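I've become a bit obsessed with our road rules for the rover! When we started on the Kashindye run we had 67 of them, and Joyce Swai cut them down to seven that fit on one card. My favourite is number four — if the edge line is faded or missing, slow down and wait for a person to say go. On a long straight with a solid white line it's easy to think you don't need it.

The other one I love is logging every stop, even the silly ones. We're at 82 now and I read them all over breakfast.

If your team has a card like ours, please send it over, I'd

4 comments
Share 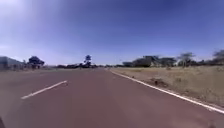

love to compare wording before we print the next lot.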